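Features > Home > Small Spaces
31st October
By the Features Desk
13 comments

Rents in Jurkcombe went up again in January, and more tenants now look at houses split into single rooms. Light is the first thing most of them give up. A bedroom with one small window can still work if the bed goes on the darkest wall - sleep doesn't need daylight, but a desk does.
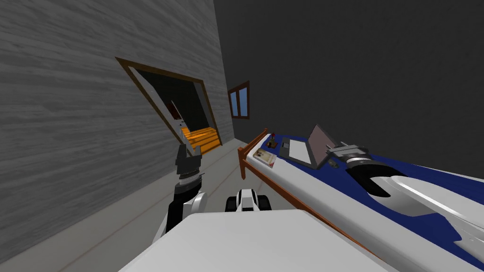
Cieślak would put the desk first and worry about the bed later, having spent 9 years in a back room in Clotitz.

Paint costs less than moving. A can runs to more than 200 square feet, enough for the walls in most of these rooms.
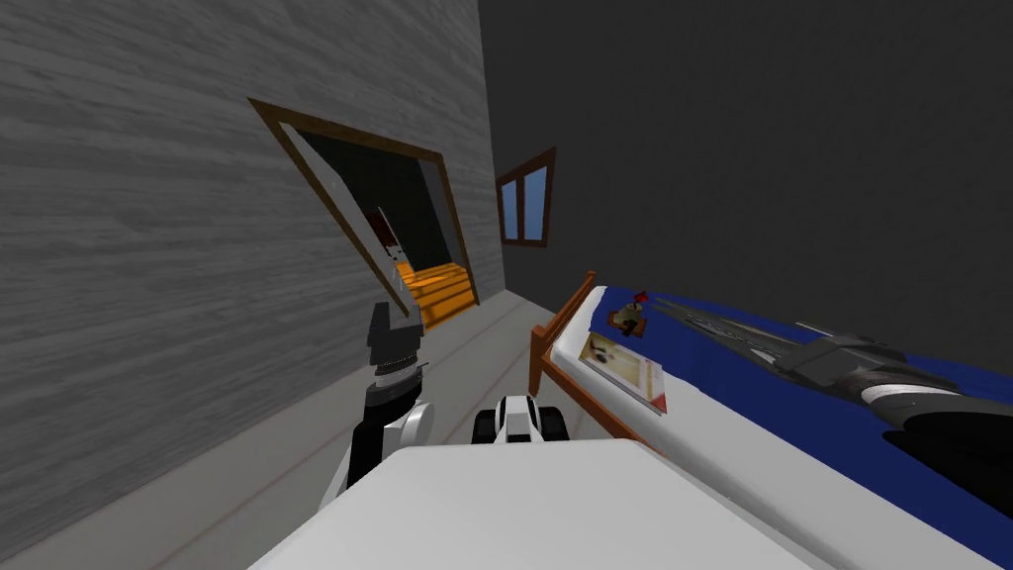

Buy it in a flat finish, and do the ceiling before the walls. Leave 7 hours between coats - longer if the heat is off.

Shares: 200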